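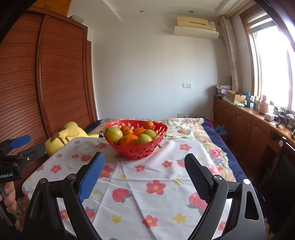
Notebook, December, Friday afternoon

Coding of the drama episodes, second round. Malou Dalsgaard and I watched the first 2 episodes of "Nolora" again and marked each scene where a character over 60 speaks. The question is still the same: do older women get their own story, or do they only give advice to the young ones?

The full sheet has now 1,163 scenes. Malou and I disagree on 246 of them, more than I hoped. Most of the trouble comes from code 9, "comic relief". I use it when the other characters laugh, and she uses it when the viewer is supposed to laugh. We must write this down properly before Ritva Kinnunen starts with her part.
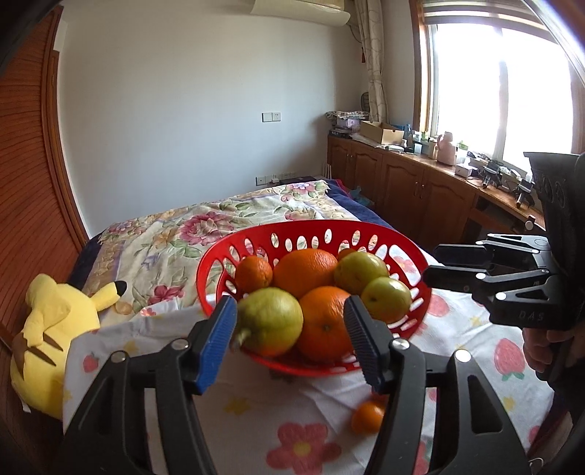
The grandmother in "Sutero" is a good test. In the kitchen scene she is joking, but she also decides about the sale of the house – so for me it is plot, and the joke comes second. Malou wants to allow double codes. I am not against it, but the old sheets for "Poritano" have only one column.

To do: send the new wording of code 9 to Ritva. Ask her if the subtitles of episode 4 are complete.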